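Chapter 6
Surface and Grip

Before you read

Find three things in your home that are sold as easy to hold. A potato peeler will do, or a toothbrush, or a screwdriver. Run a thumb over each one. Write down where the surface changes, and whether your hand ends up there when you use it. Keep the notes, as you will need them for Exercise 6.2.

6.1 What a surface promises

Shoppers believe in texture. Put two kitchen tongs on a table, one with smooth handles and one with a pattern of small raised diamonds, and most people will tell you that the second one grips better. They will say so before they pick it up. Often they are right. This chapter is about the times when they may not be, and about how a designer could find out.

The claims made for surfaces are old and loosely worded. "Non-slip" is printed on mats, mugs, pens and garden tools, and it rarely comes with a condition attached. Non-slip for whom? With a dry hand, a soapy one, a gloved one? A pattern that works well on a hammer may be miserable on a paring knife that has to be turned in the fingers every few seconds. A surface has no grip by itself. Grip happens between two surfaces, under some amount of force, with whatever is lying between them.

In October a class at the Mosine design school put a jar opener called the Mukeo through a simple trial. The maker's leaflet said its ribbed band gave "superior hold." The students had 200 attempts recorded by the end, half with the band as sold and half with the band covered in smooth tape. With dry hands they could find no difference worth reporting. With cooking oil on the lid, the ribs helped a little, and the tape began to peel, so even that result is hard to read. Amber Bunting, who taught the class, had them write up the tape problem at greater length than the result. We think she was right to.

None of this means that texture is decoration. A raised pattern can bite into skin or a soft covering. Channels between the raised parts can give water somewhere to go. A rough patch also tells the fingers where they are, which matters when the eyes are busy with something else. These are real effects, and each can be tested. The trouble starts when one of them is used to sell another, as when a pattern that helps you find the handle is described as one that stops you dropping it.

It is worth looking closely at how finishes meet on one object. A smooth, slightly glossy shell next to a fine crosshatched strip makes a strong contrast, and the eye goes to the strip. A matte finish sends a weaker signal of the same kind. Many people take matte to mean rough, or rubbery, though a matte surface can be hard and quite slick. Look first, then write down what you know from looking and what you have only guessed.

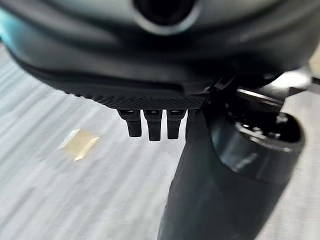

6.2 Three words to keep apart

Texture is the shape of a surface at a small scale. It can be seen in good light, and it can be felt. A crosshatched pattern is a texture. So is the grain left by sanding.

Finish is how a surface handles light, from glossy to matte. It may come from the texture, from a coating or from the material itself. Finish is the easiest of the three to judge by eye and the least use in predicting grip.

Friction is the resistance to sliding between two surfaces. You can't see it. You can measure it, badly or well, and most of this chapter is about doing it less badly.

Catalogs mix these up all the time. The Hebden range of drawer pulls was once listed as having a "high-friction matte look," a phrase that manages to say nothing at all about friction. Gidis, which makes handles for garden tools, does better, giving a figure and naming the test. The figure is for dry use only, so a gardener should still ask about mud.

Exercise 6.1

Find a product description that uses the word "grip." Underline each claim that could be tested. For one of them, describe a test you could run with things already in the room, and say what result would make you doubt the claim.

Exercise 6.2

Go back to your notes on the three household objects. For each one, decide whether the change in surface helps the hand hold, helps the hand find its place, or mainly catches the eye. Some will do more than one of these - if so, say which you are least sure of.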